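**JALVILLE, July:** The Jalville Tool and Materials Library will not be recommending painted loose brick for garden edging, doorsteps or play areas this season, whatever it says on the tin.

Members have been asking about Maltano, a bright red masonry coating sold through Grakby Home Supply and promoted as a "fit and forget" finish. The library bought two tins and put them on ordinary bricks. It remains unconvinced.

"The colour is cheerful, I'll give it that," said Canan Tokgöz, who coordinates the library's materials bench. "But a loose brick gets knocked, stacked, dropped and kicked. I have yet to meet a paint that likes corners, and I don't see why we should take a label's word for it."

The product leaflet promises 8 years without touch-ups. The library asked what kind of use that figure was based on and was told it referred to "normal conditions." A second request, for a description of normal conditions, has not been answered. Until it is, the library suggests members read the figure as applying to a wall that stays where it is.

There is also the matter of cost. Edging the community plot on Abdelaziz Lane would take 900 bricks. Painting them was put to the library as a cheaper choice than buying coloured ones. That sum left out brushes, primer, drying space and the labour of turning every brick over, and it allowed nothing for repainting. With those added, the library could find no saving worth the name.

The library is not telling anyone to avoid painted brick altogether. A painted brick makes a decent bookend or doorstop, and chips can be touched up by anyone with the patience. Members who already own painted bricks are advised to:

- carry them one at a time instead of in a stack
- set them on felt or an old blanket when sorting or storing
- check edges and corners first, and save the worst for the back row
- keep a small jar of the same paint, labelled with its colour name

Samples will be out for handling on Saturday at the library's workshop. Visitors are welcome to bring a brick of their own, painted or bare, and to argue with our conclusions. Grakby Home Supply has been invited. The bench seats 70 minutes of discussion at most, after which the room is needed for chair repairs.

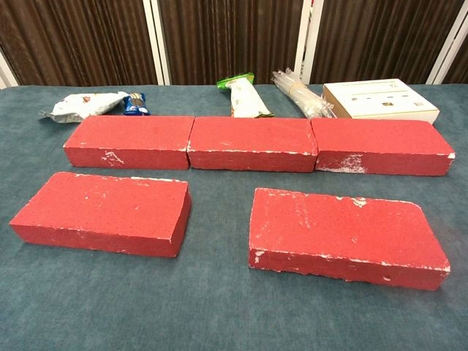
**Materials Bench, Jalville Tool and Materials Library**

Painted red bricks with chipping along the edges and corners, where paler material shows. Media questions go to Canan Tokgöz at the front desk during opening hours.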